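Rinuveck

A small toolkit for keeping camera frames and arm states in step, and for finding the recordings where they slipped. It grew out of the Travdale tabletop work and now runs by itself, so you can point it at your own logs without pulling in the rest of our stack!

Status: usable, changing often. Last updated 21 March 2020.

What it does

Rinuveck reads a folder of recorded episodes, lines up every camera frame with the nearest joint reading and gripper command, and writes one tidy file per episode. While it does that, it scores each frame for motion blur and flags stretches where the arm is moving fast but the joint log says it's sitting still (or the other way around). Those mismatches used to cost us days. Now they come up in a table before training starts, and I still get a little kick out of watching it fill in.

The blur score is computed twice, once over the whole picture and once over the arm mask only. A single score kept fooling us. With a fixed camera, the table and everything on it can be perfectly sharp while the arm is a smear, and the average comes out looking fine.

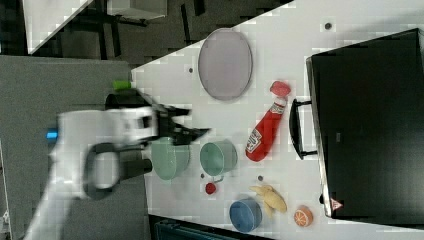
The two scores are stored side by side as blur_full and blur_arm. If you only have room for one, keep blur_arm. It tracks joint speed closely on our recordings and makes a good input for choosing which frames go to the object detector.

The sample set

The download comes with 2,000 episodes of kitchen-type objects on a white table. Of those, 1,510 pass every check with the default settings. We left the rest in on purpose, flags and all, so you have something real to test against. Object labels are plain words (cup, plate, banana, bottle) and were added by hand to the first frame of each episode.

Running it

Install with pip from the repo root, then:

rinuveck align path/to/episodes --out aligned
rinuveck report aligned

The report step opens a local page with one row per episode. Click a row to scrub through it with the joint traces underneath. Try dragging the offset slider, it's the most fun part of the whole thing.

Settings worth knowing

max_gap_ms: largest allowed gap between a frame and its joint reading. Default 40.
blur_window: frames used for smoothing the scores. Odd numbers only.
mask_source: "model" projects the arm from its joint angles, "file" reads your own masks.

Known problems

Masks from "model" drift if your camera calibration is old. Recalibrate first, then file an issue.
Dark, shiny surfaces such as glass sometimes confuse the offset search when they reflect the arm.
Gripper commands logged as strings are skipped with a warning. A fix is planned for June.

Patches are very welcome, especially readers for other log formats. The one in readers/spanos.py is short and a good one to copy from.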